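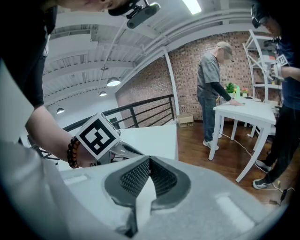 By Maureen Rudd
Contributing Writer

The last hardware store in Kallen closed in April, and for a few weeks people kept parking in front of it out of habit. Birdie Hutchins was one of them. She owns a rental house on the north side of town, and she needed a washer for a kitchen faucet.

"I sat there with the engine running and thought, well, now what," she said.

The answer was a drive to Sundum, 16 miles each way, for a part that cost less than the gas. Hutchins has made the trip three times since then. On the second one she bought the wrong size.

Kallen has almost 3,000 residents, and most of its houses went up before anyone standardized much of anything. Window sashes come in odd widths. The old store kept drawers of parts for them, many with handwritten labels. When the owners retired, the drawers were sold to a dealer in Butau, who still has most of them and will look through them if you call before noon.

Other towns in the county have been through the same thing. Butau lost its lumberyard first, then its paint shop. Yensuk held on to a small store by moving it into the back of the feed business, where it shares a register and a phone line. The selection is thin – nails, hinges, plumbing tape, a few hand tools – but it is open until six.

Hutchins would like to see something similar in Kallen. The grocery has a spare aisle, she said, and she has asked the manager about it twice. He told her he would think about it after the summer.

In the meantime she keeps a coffee can of washers under her sink, sorted by size, and her neighbors have started coming by to borrow from it.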